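The Last Delivery in Kuvcombe

She had 22 parcels left when she stopped for water, and by two in the afternoon she had one. It was a flat box with a Flulier label, the kind they used for curtain rails and blinds, though this one was too short for either. The address was a single line. Top of the hill road, Kuvcombe, house with the lemon tree.

She rang the depot in Jirent and asked if there was a number.

"No number," said the man on dispatch. "They don't have numbers up there. Ask at the Carvalho shop."

The Carvalho shop was at the bottom of the hill. It sold rope, rice, batteries and school shoes, and it was shut because it was Sunday. A boy was sitting on the step with a bicycle upside down in front of him. He had the chain off and his hands were black to the wrist.

"Is there a house with a lemon tree?" she asked.

"There was," he said. "They cut it down."

"Which house was it?"

He wiped his nose on his arm and thought about it. "My grandmother knows. She's asleep."

"When does she wake up?"

"When it's cooler."

The van was low on fuel and she didn't want to take it up there and have to turn round, so she locked it outside the shop, put the box under her arm and walked. The box weighed very little. Something inside slid from one end to the other when she changed arms, and after that she tried to carry it level.

She had grown up on a road like this one, on the other side of Jirent, and she had left it at nineteen with a bag and 3000 in notes sewn into the lining of her coat. It was her mother's sewing. The stitches were so small and tight that she had to cut the lining to pieces to get the money out. She had kept the coat for a long time afterwards, and then in one of the moves it had gone.

At the first door an old man told her the lemon tree house was further up. At the second a woman with flour on her sleeves said no, she had come too far, it was back down by the shop. They were both quite sure. She thanked them both and stood in the shade of a wall and looked at the label again.

The sender had written the contents on the customs slip in blue pen. One mirror, used. Value 200.

She had been paid 300 for the day, which had to cover the fuel, and if she took the box back it would go on the shelf in the depot with the others. There was a shelf for them behind the kettle. A pair of crutches had been there since she started. The man on dispatch hung his jacket on them.

She went on up. There were a few more doors, and she knocked at each of them. At one a dog barked and went on barking until she was well past. At another somebody called out that they were coming, and she waited for quite a time, and they didn't come. She put the box down on the step and picked it up again.

It was after four when she heard the bicycle. The boy came up the hill standing on the pedals, with the chain on, and stopped next to her with one foot on the kerb. He was out of breath.

"She's awake," he said. "She says it's us."

"What's you?"

"The lemon tree. It was ours. My grandad planted it. She says she forgot, she's been saying the house with the lemon tree all her life, so she told them that for the letter."

"Told who?"

"My aunt. Is that from my aunt?"

She turned the box so that he could read the sender's name. He read it with his lips moving and nodded.

"It's the mirror," he said. "She's been on about that mirror."

He wanted to take it down on the handlebars and she said no, she would carry it, he could go ahead and tell his grandmother to look for her glasses, as somebody had to sign. He turned the bicycle round. He went down with his feet off the pedals and his elbows out, and she came after him slowly in the middle of the road, holding the box flat in front of her with both hands.

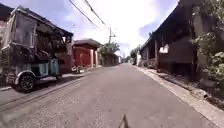
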